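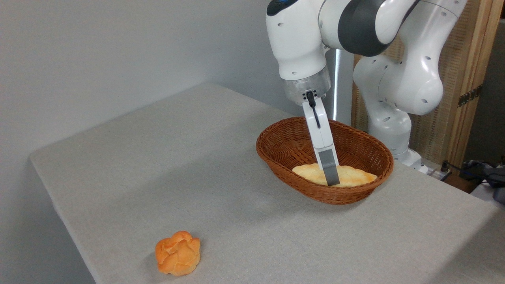 Planner first, then contact, then whatever time is left. Start with the split: slow loop picks the pose, fast loop holds the force. Dont read the slide out. Point at the grey fingertip down on the pastry in the basket, say that's the moment the planner has to let go and the force controller takes over. The rim is the other problem: collision model has the basket as a solid block unless you cut the inside out by hand. Roll at the front on bare cloth is the easy case, come back to it for perception.

Handover numbers. Fast loop 800 Hz, slow loop 8. Say why 60 was no good for contact (Dehua Shi has the plot, ask for it before lunch).

Perception: pale crust on brown wicker segments fine, grey tip on grey cloth doesnt. We mask the tip from the joint angles insted. Mention Trilex is only our name for the mask step, people at Vurkport thought it was a library.

Skip the Jarnari logs if under 2 minutes left. Questions: someone will ask about learned policies, say same handover, same bug. Repo link on last slide, leave it up.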